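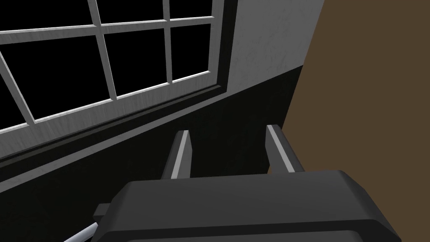 Print this article | E-mail this article

The Treaty Below the Waterline

Two governments have until the end of April to renew a river agreement that neither fully likes. The dispute is over how to read a gauge.

The water agreement between Stikley and Plovel runs for 20 years and then lapses unless both governments give written notice of renewal. The current term ends in April. At the time of writing, neither foreign ministry has sent its notice, and the two delegations are still meeting in Zedberg, where the joint office that runs the agreement has its seat.

Most coverage of the talks has treated them as a test of the wider relationship, which has been poor since the customs dispute. That reading leaves out most of what is on the table. The sessions in Zedberg deal with flow rates, averaging periods and the wording of a single annex. The politicians have entered the process twice, both times by letter.

The basic arrangement is simple. Stikley is upstream and owns the dams. Plovel is downstream and has most of the irrigated land. Under Article 4, Stikley may store and release water as it sees fit so long as the flow at the Crăciun gauge, just above the border, stays at or above 3,960 cubic feet per second during the growing season. When the flow drops below that figure, Plovel may ask for a release. Stikley then has three days to open its gates or to explain in writing why it has not done so.

The number itself is a compromise from the first negotiation. Plovel's engineers had asked for more and Stikley's had offered less, and the final figure was reached by a method that neither side has published. It has no particular standing in hydrology. Both delegations have said they would leave it alone, since opening it would mean opening everything that was traded for it, including the power-sharing schedule and the navigation rules for the lower reach.

What the Gauge Measures

The trouble lies in the word "flow." Article 4 uses it without defining it. The definition is in Annex C, which refers to "the mean flow as recorded at Crăciun." Annex C does not give the period over which the mean should be taken.

For the first half of the term this did not matter. The gauge was read by hand twice a day, at 6 a.m. and 6 p.m., and the two readings were averaged and sent to Zedberg by fax. A daily mean was the only kind available. When the station was rebuilt with an automatic sensor, the readings became continuous, and each government began to process them in its own way. Plovel kept the daily mean. Stikley moved to a seven-day running mean, on the ground that short dips caused by power generation cancel out over a week and do no harm to crops.

Both positions can be defended. A seven-day mean does smooth out the effect of turbines being switched on in the evening and off at night. It also smooths out real shortages. In a dry spell, a week-long average can stay above the threshold for several days after the river has fallen below it, and farmers at the tail end of a canal system have little room for a delay of that length. Plovel's written submission makes this point at some length, with charts. Stikley's reply is that under a daily mean it could be called on to release water for a dip that has already ended by the time the gates are open.

There is a second problem with tolerance. Every gauge has an error band, and the one at Crăciun is wider than most because the riverbed there is sand and moves with each flood. The joint technical group accepts an error of up to 300 cubic feet per second at low water. Plovel reads that band as belonging to the downstream side: if the true flow might be under the threshold, a release is due. Stikley reads it the other way. The agreement is silent.

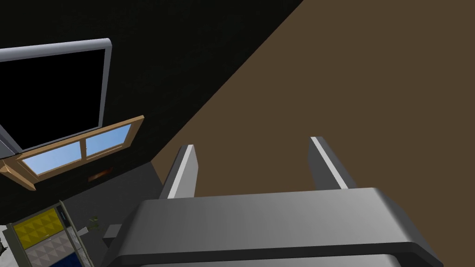 Two gripper fingers with a wide gap between them. Computer rendering.

The Record So Far

The agreement provides for disputes to go to a three-member panel, with one member named by each side and a chair drawn from a third country. The panel has been used once. It was asked whether Stikley had broken Article 4 during a dry summer, and it answered that it could not tell, because the parties had not agreed on what was being measured. It suggested that they settle Annex C between themselves. That advice is now old, and the annex has not changed.

What has changed is the amount of paper. The joint office keeps a register of requests and replies, together with the technical exchanges that go with them, and the printed version supplied to the delegations for this round runs to 644 pages. Much of it is routine. A typical entry consists of a request from Plovel with its daily figures attached, a reply from Stikley with its weekly figures attached, and a note from Zedberg that both have been received.

Read in order, the register shows a pattern that neither government talks about in public. In most cases where Plovel asked for a release, Stikley made one, usually inside the three-day limit, while stating in its reply that it was under no duty to do so. The water arrived. The legal point was kept open. Officials on both sides seem to have found this tolerable, and it explains how an agreement with a hole in its main clause has lasted for nearly its full term.

It is also the reason renewal has become difficult. Once the text is opened, the hole has to be filled or left in place on purpose, and either choice will have to be explained to two legislatures. The Plovel assembly passed a resolution in the winter asking for a daily mean to be written into the annex. The Stikley lower house has before it a bill that would bar any release not strictly required by treaty. The bill has not been scheduled for a vote, but its sponsors have said that they will bring it forward if the annex is changed in a way they do not like.

Options on the Table

Four drafts are in circulation. The first renews the agreement with no change at all. It could be done by an exchange of notes and would not need approval in either capital. The joint office is said to prefer it. Its weakness is that it relies on Stikley continuing to do what it says it has no duty to do, and the pending bill would end that.

The second adopts a three-day mean. It is the most obvious middle course and has been proposed in some form at every round. The engineers consider it workable. The objection is political: each government would be giving up a method that it has told its own public is the only correct one.

The third leaves the averaging period open and sets a fixed volume of water to be held in the upper reservoir for Plovel's use. Plovel could call on that volume at any time during the season, without reference to the gauge, until it was used up. Below the threshold, however measured, the existing rules would still apply. This has the merit of moving the argument away from Crăciun. It would require Stikley to accept a Plovel claim on water behind a Stikley dam, and the legal advisers on the upstream side have marked that paragraph for removal in each version so far.

The fourth is a short extension of the present text, with the technical group instructed to report on Annex C before it runs out. Extensions of this kind have been used in other river basins and tend to be renewed in their turn. It needs approval from both cabinets but from neither legislature, which makes it the easiest of the four to complete after the first.

What Happens on Expiry

If no notice is given by the end of April, the agreement does not stop all at once. Article 19 keeps the data-sharing rules in force for one further season, so readings from Crăciun would continue to go to both capitals. The release obligation would end on the expiry date, as would the power-sharing schedule under which Plovel buys a fixed block of electricity from the upstream dams.

The loss of that schedule may carry more weight in the talks than the water itself. Plovel has no ready replacement for the power at the contract price, and Stikley has no other line over which to sell it. Both grid operators have written to their ministries to ask for a decision early enough to plan the summer load. Neither letter has been released in full.

The joint office would also lose its legal basis, though its staff contracts run past the expiry date and its lease in Zedberg is paid through the fall. Its duties under Article 19 would pass to the two national water agencies, which have exchanged data directly before and could do so again. They do not use the same file format.

The next session is set for later this month. The agenda lists Annex C as the first item, followed by the error band, followed by repairs to the cable at the Crăciun station.

Print this article | E-mail this article

Related

Zedberg talks pause over the wording of one annex
Power across the border: what Plovel pays and when
Stikley bill on treaty releases waits for a vote
Sandbeds and sensors: the trouble with low-water readings
Who picks the third member? A short guide to dispute panels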